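Home Water Quality, Unit 2: Hard Water, Iron and Softeners
2019-07-01
By the course instructor, Tuvthorpe Extension Evening Program

Okay, picking up where we left off! We'd finished with chlorine taste and I promised we'd get to minerals, so get out your test strips and the Makia worksheet (the one with the two columns).

Hardness is mostly calcium and magnesium that the water picked up on its way through rock. It won't hurt you, but it eats soap, crusts up your kettle and shortens the life of a water heater. We measure it in grains per gallon, and my own well out past Oravec came in at 11 in April, which counts as very hard — I'd been blaming my shampoo for years.

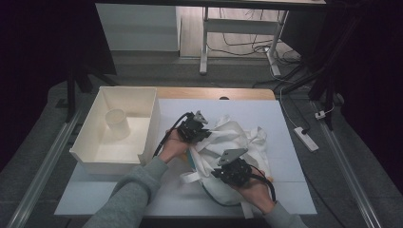 White fabric bag on the work board.

A softener swaps those minerals for sodium as the water runs through a tank of resin beads. When the beads fill up, the unit rinses itself with brine and starts over. Please size yours from your own hardness number and your household's daily use, and if you've got iron in the water, tell the dealer before you buy anything, because iron clogs up resin and then you're cleaning it way more often than you planned.
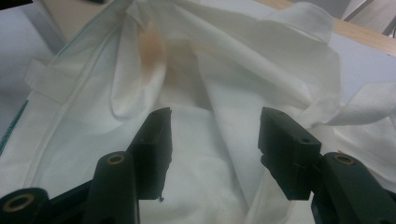
Iron comes in two kinds you'll run into at home. Clear-water iron is dissolved, so a glass looks perfectly fine when you pour it and goes orange after it sits in the air for a while. Red-water iron has already turned to rust and you can see it right at the tap. Both will mark your whites, and the color to learn is the one on that cloth, rusty in the middle and fading out to tan with soft edges (lots of things stain orange-brown, so test the water before you blame it). And don't reach for chlorine bleach on an iron stain! It can set it for good. Use a rust remover made for laundry and read the label first.

For next time, read the Tatano packet, sections 2 through 5, and bring a jar of cold tap water from home. Fill it before it goes through any filter or softener, leave the lid off overnight, and write down what color it is in the morning. If you're on a well, bring your last lab report too.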